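The big fold – our gallery

18 January 2020

Hello again! We're working through the blankets and other soft things at last, and I promised Oratile I'd put a gallery page up while it's all still fresh in my mind. 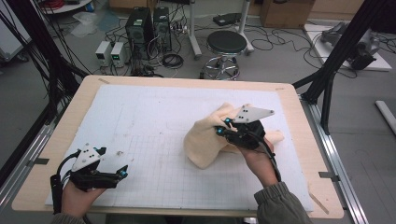 Fleecy stuff is the worst, if you ask me. Cotton lies where you put it, but anything with a bit of fluff bunches up and has to be coaxed out one fold at a time. A light-coloured board with a grid on it is a great help, as you can line your edges up with the squares (Mpho swears by this, and she's much neater than I am). Start from the middle and smooth outwards – I always forget and go for the corners first. We've got 13 pieces to do altogether, so more in August!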